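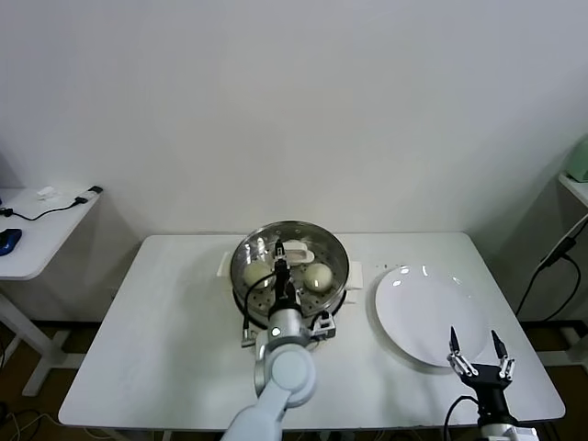 Robot Manipulation Lab — Handout 5
Two-arm food transfer: steamer to plate
Tekleab Teaching Lab, Sostthorpe

Task

Each team programs a two-arm cell to move steamed buns from a steamer pot to a plate. The work is graded on placement, on damage to the buns, and on the quality of the log. Speed is not graded. Teams of 2, same partners as Handout 4.

Background

Rigid blocks forgive a poor grasp. A bun does not. The surface gives under the fingers, and the width the gripper reports at contact is smaller than the width the camera measured. If your controller waits for a target width, it will keep closing until it has dented the dough. Use the force threshold instead, and treat width as a check.

The steamer adds a second constraint. The wall of the pot limits the approach angle, and the buns on the tray limit how far the fingers can open. A straight vertical approach is the easiest to plan. A tilted approach is allowed if you can show clearance from the rim in simulation first.

Before you start

1. Read sections 2 and 3 of the Rondden cell manual.
2. Run the joint check on both arms.
3. Calibrate the head camera against the table. Repeat if the table is bumped.
4. Confirm that the cable on each wrist has slack through the whole planned path.

The heater stays off during all runs.
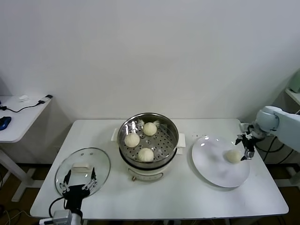
Assign one arm to the pick and keep the other clear of the shared zone until the plate side is free. The default zone file treats the space over the pot as shared. Most collisions last May came from teams that edited this file and did not reload it — the planner does not warn you.

If your plan includes the lid, treat it as a separate task with its own start and end pose. Glass is hard for the depth camera. Expect holes in the point cloud and use the taught pose for the handle. Record the lid pose in the log so that the other arm can avoid it.

Settings

Control loop: 400 Hz
Maximum closing speed: 20 mm/s
Required runs: 14 per team

Do not raise the closing speed. The Rondico driver accepts higher values without an error.

Log

For every run, record the start pose of each bun, the grasp pose, the force at contact, the width at contact, and the final position on the plate. Mark a run as failed if a bun is dropped, torn, or placed with any part over the rim. Failed runs count toward the total and must be kept in the file. A run stopped by the operator is logged as stopped, with the reason in the notes column.

Report

Two pages, plus the log. Include one plot of force against time for a good grasp and one for a bad grasp, on the same axes. State which arm did the pick and how the shared zone was handled.

Due 12/03/2018, through the course page.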